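Ullbridge Community News | Home | Clubs | What's On | Back Issues | Contact

This site uses cookies to remember your newsletter settings. OK | Manage

ROBOTICS CLUB: THE CONTROL PANEL TASK

The senior group at the Ullbridge robotics club has spent most of the term on one job, the panel task for the Jultari Challenge. It is a simulation event. Teams are given a virtual workshop, a robot arm and a list of instructions, and the arm has to work the controls on a panel in the order set down. Everything is done on the club computers in the upstairs room at the hall, and each team sends its runs in as files at the end of June.

We entered once before, in the sorting category. The panel is harder. In sorting, the arm could be a bit out and still pick up the block. On the panel a button is small, and if the fingers come down next to it the step scores zero.

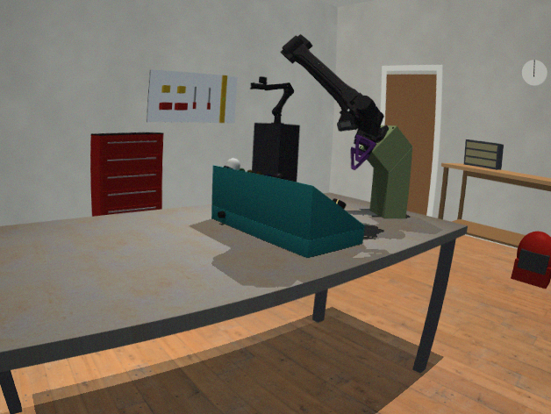
The group is split into two teams. One is called Nikex and the other Qaisi, which were the names left over from last year's folders and have stuck. Nikex is driving the arm by hand, with a controller, and saving each run. Qaisi is using those saved runs to train a program that drives the arm by itself. Neither team can do much without the other, so they have had to agree on how the runs are named and where they are kept. This took two full sessions and a fair bit of arguing.

By the end of May, Nikex had saved 306 runs. Of those, 158 were good enough to pass on to Qaisi. The rest were thrown out for the usual reasons: the wrong control pressed, the arm bumping the panel on the way down, or the driver stopping halfway to ask a question. The members have learned to ask first and start recording after.

The rule for a good run is written on the whiteboard. Start from the rest position. Move over the panel before coming down. Touch only the control in the instruction. Lift clear before moving to the next one. Most of the rejected runs broke the second rule, where the driver came in low from the side to save time.

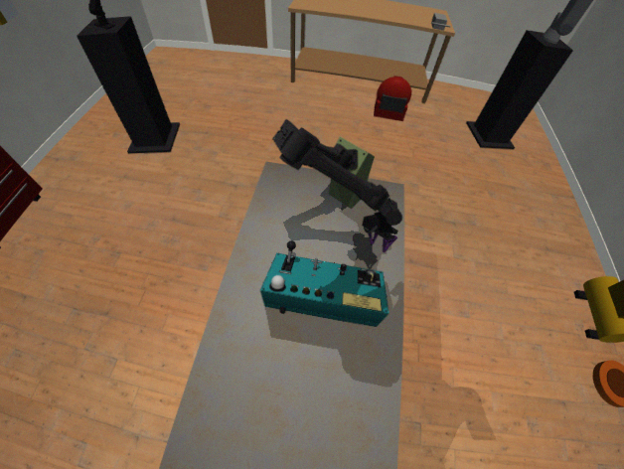 The arm over the panel in the simulated workshop.

The controls are not all the same kind, and that has changed how the practice is done. Buttons only need a straight push down. The toggle has to be caught from the correct side, and it is easy to slide past it. The program dial has given the most trouble. It has four positions, P1 to P4, and the fingers have to close around the knob and turn without slipping off. Several members found it went better if they turned the wrist to line up with the pointer first and only then came down. We now teach it that way to everyone.

New drivers start with one button and nothing else. Once they can do that ten times in a row, they move on to two buttons, then the toggle, then the dial. It is slow going and some of the younger ones get bored with it, but the ones who skipped ahead early in the term had to come back and do it anyway.

We also spent a session on camera views. The wide view of the room is fine for seeing where the arm is, but it is no help for judging the last little bit above a control. The view from near the gripper is much better for that, although it bends everything near the rim and takes some getting used to. Nikex drivers now keep the room view open for the first part of the move and switch over for the last part.
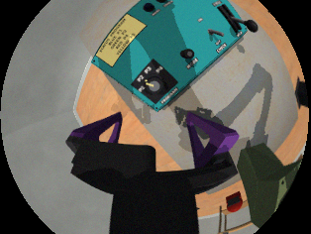 Qaisi's program can now find the panel and hover over it nearly every time. Pressing is another matter. In the latest test it completed 63 steps before the session ran out, counting buttons only. It has not been tried on the dial yet. The team thinks it needs more saved runs with the panel turned to different angles, as most of the early ones were done with it sitting nearly square. Nikex has agreed to spend the next few sessions on that.

Training runs overnight on the one computer that is fast enough for it. Please do not switch that computer off, even if it looks like it isn't doing anything. It has a sign on it now. We lost a night's work in May when someone was tidying up after the seniors' cards afternoon and turned everything off at the wall.

Members have been asking whether we could do this with a real arm. The short answer is not this year. Even a small second-hand one would cost us roughly $2000 with a gripper, and we would need somewhere to bolt it down and lock it away. The club will look at grants after the Challenge is finished.
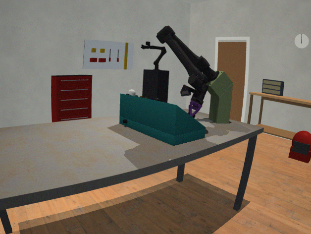

Sessions for the rest of the term run from 4:30 pm to 6:30 pm upstairs at the hall. Nikex has the first hour on the controllers and Qaisi has the second. If you are in both, please stick to one team each session, as swapping partway through has made a mess of the run folders. Bring a USB stick if you want to take your own runs home, and a drink bottle, because the upstairs tap is still out of order.

There is room for two more drivers on Nikex. No programming is needed. You should be in Year 8 or above and able to come to most sessions until the end of June. Forms are in the tray beside the front office window, and the fee is the same as for the junior group.

The junior group is carrying on with line followers and will have the downstairs room as normal. Parents picking up from both groups should use the side door after 6 pm, when the front is locked.

Last updated: June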